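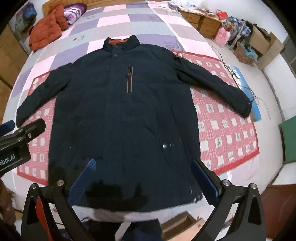

Campbell Robotics Club, Garment Handling Team

Project report, part 2: Open day visit

Four of us went to the Pernik open day in January. Trevor Kennedy ran the folding demonstration with a hand-held gripper, two black fingers with blue pads. The garment was a padded winter jacket laid face-up on a bed, sleeves out, with the gripper at the hem.

Each fold was recorded as one run. Trevor said a task needs 300 runs before they train on it – we had planned 14. Brittany Gosselin asked about thick fabric, and he told us to grip the hem and lining together.

We will change our plan as follows. Marites will redo the schedule. Ravinder will test wider pads on the Jurnis arm.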